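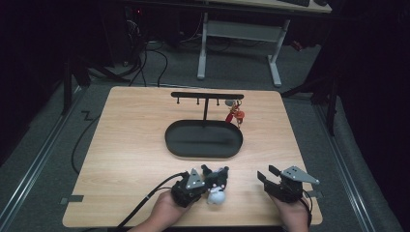 A black key stand on a wood-grain table, with a keychain hanging at one end of the bar.

Television actor Joonas Räsänen will play his first leading film role in Zesero, a family drama that starts shooting in Ronham in January.

Räsänen is best known to viewers as the ferry pilot Eskola in the long-running series Wata, which he joined in its second year and left after nine. He had turned down two earlier film offers because the dates clashed with the series.

In Zesero he plays a locksmith who returns to his home town to sell his late father's shop and finds that his sister has already promised it to someone else. The script was finished last autumn and the part was cast after a single reading.

"I was used to getting pages the night before," Räsänen said on March 29, 2026. "With this one I have had the whole thing for months. I keep going back to the scenes with the sister. She gets the better lines, and I think that is right."

He said the hardest part so far had been losing the accent he used for Eskola, which he still slips into when he is tired.

Filming is expected to last nine weeks, four of them on location around the old harbour in Ronham and the rest in the studio. The role of the sister has not been announced. A release date will be set once shooting is finished.

Repeats of Wata continue on weekday afternoons, with two episodes shown back to back.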